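Snack counter and display: safety and hygiene checklist, with comments
Sona break area, Latuheru building, room 7
December 2021
Form 1066, filled in by the person on inspection duty

Please write OK, FIX or N/A for every point, and put a comment also when the answer is OK. A form with only OK on it does not help the next person.

1. Table surface
Clean, no crumbs, no sticky places: OK
Stable when pushed from the side: OK
Comment: I pushed from both long sides and it did not move. The brown cover must lie flat up to the edge. At the April inspection there was a fold in the back corner, and a cup can tip over on a fold like that. Now it is flat, I passed my hand over it.

2. Electric appliance
Cable without damage: OK
Cable not hanging in the walking way: FIX
Switch easy to reach: OK
Comment: The red switch is on the yellow front panel, so one can reach it without going over the hot parts. The cable went down too near to where people stand in line. I fixed it to the table leg with two ties, but a proper cable channel from Zallov is needed. Please order it. The metal top is not a shelf, and nothing may be put there, also when the appliance is cold.

3. Bottled drinks
Bottles stand straight, do not lean on each other: OK
Caps closed: OK
Dates checked: OK
Comment: Keep the Coca-Cola in two rows of three, with the higher row at the back. Last spring somebody put extra bottles in between, and when a person took one, the neighbor came out with it. Refill from the back and bring the older bottles forward.

4. Sandwiches and open food
Basket clean, no broken wicker: OK
Food covered when not being served: FIX
Time label on the food: FIX
Comment: One wedge was left in the round basket, without cover and without label. I could not know when it was put out, so I threw it away. The rule is 2 hours at room temperature. Write the time on the label before you carry the food to the table. Tongs only, no hands. The cream tray was empty and clean, and I have no remark on it. 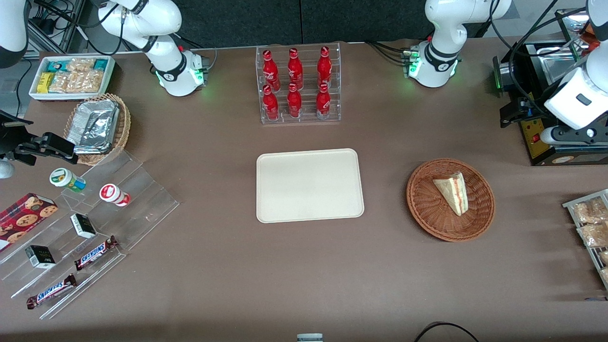
5. Packed snacks on the clear stand
Stand without cracks or sharp corners: OK
Packages closed and not damaged: OK
Allergen card next to the stand: FIX
Nothing heavy on the upper level: OK
Comment: I ran a dry cloth along all the front lips, and the cloth did not catch anywhere. If it catches, take the stand away and report it the same day. The allergen card was missing again. I found it in the drawer with the Cedirari order forms and taped it to the wall for now. It should have its own holder.

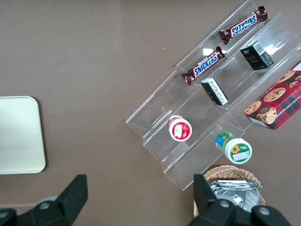

The allergen card must be changed whenever the choice of snacks changes, and this was forgotten two times this year. The person who fills the stand is also the person who changes the card. Peanuts are the most important line on it. With Snickers on the top level, one bar above the other, a guest with an allergy should be able to read the warning before the hand is already there. The chocolate chip cookies need their own line for wheat and milk. Do not write "may contain nuts" for everything to save time, people stop reading it.

6. Placing of the stand
Not over the table edge: OK
Boxes stand flat and cannot slide: FIX
Comment: Small boxes should stand flat on their level and not be tilted against the plastic. Large boxes go beside the stand, standing alone, because the acrylic bends when something leans on it for a long time. Please correct it each time you refill.

7. Floor and waste
Floor dry: OK
Waste bin with lid, not full: OK
Separate bin for bottles: OK
Comment: The bottle bin is for empty bottles only. Pour the rest in the sink first.

Points to repair before the next inspection
Cable channel for the appliance (Zallov, to be ordered)
Cover and time labels for the basket
Holder for the allergen card
Boxes on and beside the stand to be put straight

Keep this form in the green folder, behind the April one.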